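The Arm That Puts Things Away

Mahsa Azimi has been building Dulla, her name for a sorting arm, in a shared workshop in Tedham since November, and she will happily tell you about every screw of it if you have the evening free. She started with $720 and a promise to herself to keep the code simple — a promise that lasted 29 days. 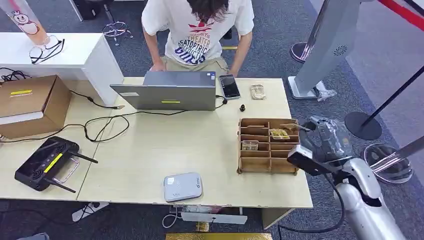 Why teach a robot to fill a desk organizer?
Small compartments punish small mistakes, so a builder finds out quickly whether the arm goes where it was told.

Snack packets are her favorite test, being soft, cheap and never quite the same shape twice. Her first gripper let go of most of them. The second, worked out over 48 evenings with a good deal of tea, holds on nicely, though it can still be a bit shy about the lower rows. She'd like 99 clean placements in a row before she starts on spoons.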